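Third month with the robot club, and the desk is winning

It is February already, and I promised in my last post that I will write more about the club and less about my bicycle. So, the club.

For the readers who are new: I study at a small technical school, and in the evening I go to the robotics club, which we call Undirard. The name comes from an old password of the first members and it has no meaning in any language, I have checked. There are 16 of us this term. I am in the group that teaches an arm to tidy a desk. In spring we go to the student competition, the Leston Cup, and there the arm must put six ordinary things in their right places before the time is over.

When I joined, I thought the difficult part would be the programming. I come from a country where in school we learn mathematics very well and touch a screwdriver almost never, so I was happy to sit with the laptop. But most of my evenings I spend with recordings. One person guides the arm through a task, the computer saves everything, and afterwards somebody must look at each attempt and decide if it is good enough to keep. At the end of last term we had 2,177 attempts. After I went through them with my strict eye, 1,142 stayed. Some people in the group were a little angry with me for one evening, and I understand them.

What did I throw away? Mostly attempts where the person changed his mind in the middle. The arm goes to one thing, stops, goes to another thing. For a human it is normal, I do it every morning in my kitchen. For the learning program it is poison, because it learns the hesitation too. I also removed the ones where somebody's sleeve came in front of the camera. Please, if you do this kind of work, roll up your sleeves.

Our software is called Clerkumer and it was written by students who finished long ago. The comments in it are half in English and half in Bosnian, and the oldest file has only one word at the top, Halilović, which I suppose is a family name. Whoever it was, the code is clean and I am grateful. I have changed only the part which sorts the recordings, and I wrote my comments in both languages – the Bosnian ones with a dictionary.

Now we are at the stage where the things on the desk are not special any more. In autumn we practised with wooden blocks, all the same size. Now it is a power strip, bottles of water, a mug. The power strip is my enemy. It is long, it lies at an angle, and it has a cord which pulls it back when you think you are finished. The bottles are difficult in another way: clear plastic gives the camera very little to hold on to, and the label is often the only part that the program finds with confidence.

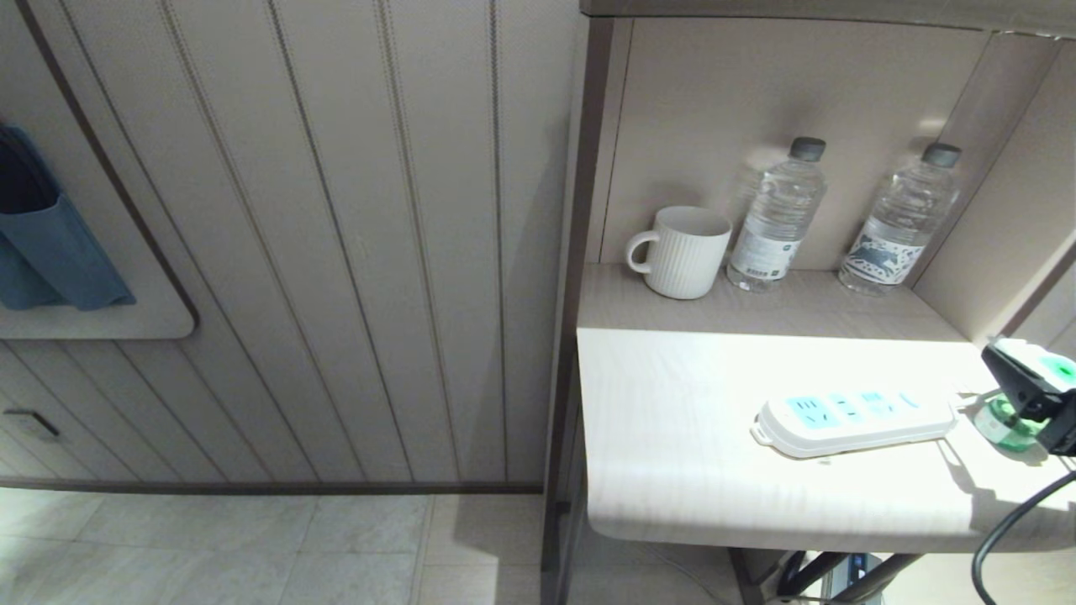
What I want to do before the competition

First, more attempts with the power strip, from every angle, also the ugly ones. I would like that each person in the group does the same number, so the arm does not learn only my habits. I am left-handed and I believe you can already notice it.

Second, the light. In the evening we work with the lamps on, but the competition begins at 10 in the morning, and we do not know where the windows are. I have asked the organisers by e-mail and they answered very kindly with the address of the car park.

Third, I must learn to give a short talk about our work, in English, with questions after. This frightens me more than the power strip. If you have advice about speaking in front of judges, please write it in the comments, I read all of them – also the ones about the bicycle.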